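Home Articles Projects Events Random page About Log in

We use cookies to keep you signed in and to count page views. Accept Settings

Stuvby Open Day

The Stuvby Open Day is a public demonstration of household robotics held twice a year, in April and November, at the Nygård workshop. Visitors watch operators teach everyday handling tasks with hand-held grippers, and a good part of the day is given over to trying the tools themselves. It has grown into one of the liveliest small events of its kind, and people who come for an hour often end up staying until the lights go off!

History

The open day began as an informal evening for neighbors of the workshop, who had been asking what went on inside. The first one had a single table and a sign-up sheet that ran out of lines. When the Cladia project moved into the building, its members took over the program and added live recording sessions, which are still the main draw. The spring edition held on Tue 30 April was the busiest so far, with 400 visitors. Entry has always been free, though places at the tool bench have to be booked.

Demonstrations

The day has two parts. In the morning, operators work through a list of ordinary jobs with ordinary objects: picking up a small appliance, moving a bag, handling cloth, dealing with cords. Cords are a favorite with the crowd. A cord shifts every time it is touched, so no two tries look the same, and there is real suspense in watching a loop slide around while the operator decides where to go next.

The work is done by hand. An operator holds the gripper, closes it on the object and carries out the task as a robot arm would later be expected to do it. Marker cubes on the tools let the software follow their position. Two operators often stand close together, and following both sets of hands is half the fun. 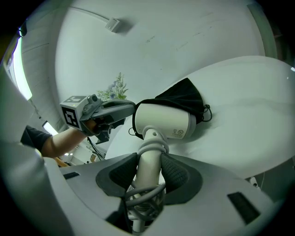
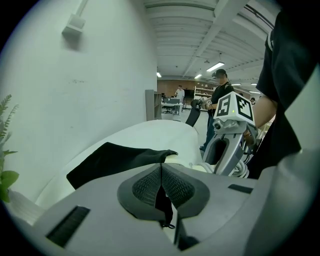

Trying the tools

After lunch the bench is opened to visitors. Each person gets a short introduction, then a turn with a gripper and an object of their choice. Most beginners squeeze too hard and move too fast. The operators usually suggest closing the fingers slowly, pausing, and only then lifting. Children tend to pick this up quickly, and some of the smoothest runs of the spring edition came from school groups.

Runs that visitors agree to share are added to the Flenis collection, the project's library of recorded tasks. The April edition brought in 1447 of them, among them a long series of attempts at folding one very stubborn towel. Failed tries are kept along with the good ones, and the operators are happy to talk about what can be learned from a dropped object.

Talks

Short talks run between the sessions, with plenty of time left for questions. Regular topics include grip strength, soft materials, and how a task is split into steps before recording starts. The talk on finger pads is well worth catching. It passes samples around the room, and the discussion afterward nearly always runs over.

Visiting

The workshop is on the ground floor and has step-free access. Bags can be left at the entrance. Bench places for the November edition are released in the early fall and go fast.

See also

Cladia
Flenis collection
Nygård workshop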